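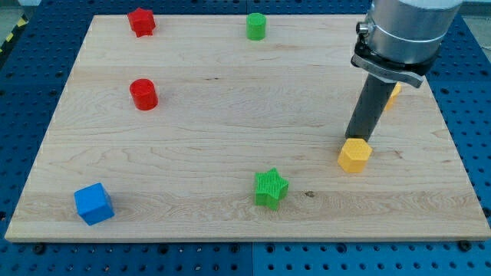 The play corner at the Tingate branch has a new set of blocks, and it took only one grant application, three emails to Lanik and most of a winter. The old set, some of you will remember, was down to a heap of rectangles and one arch with teeth marks. The request form asked us to state the "developmental purpose" of each shape. Tín Huỳnh wrote that a cylinder stands up until somebody wants it to roll, which was accepted. For the star he put "star." We now own stars in red and in green, chunky enough to stand on a shelf or, more likely, under a bare foot. There are cylinders in both of those colors too, and a blue cube for traditionalists.

The money came from the December book sale, which brought in 1613 dollars, a figure we are still a little suspicious of. Of that, 200 went to blocks and 800 to the roof over the large-print section, where the roof had been making its own arrangements. The remainder is being argued over. Aiguo Dong would like a second reading lamp. Everyone else would like Aiguo to stop moving the first one.

A word on colors. We had a long talk about whether the blocks should be sorted by color or by shape, and parents who have tried either at home can guess how far that got. The bins are labeled by color on one side and by shape on the other. Turn them whichever way lets you sleep.

House rules are short. Blocks stay on the ground floor – the elevator has suffered enough. Please don't lend them to the Nuvville branch, however nicely they ask, until we get our puppet theater back. Anything that has been in a mouth goes in the gray tub by the desk and will be washed at closing. Star points are harder to clean than you would think, and Tín has asked me to mention that he is the one with the toothbrush.

The play corner opens at 10 in the morning and closes at 5. Swai bus riders should note that the last one back leaves at 5:10, and it does not wait for people looking for a cube.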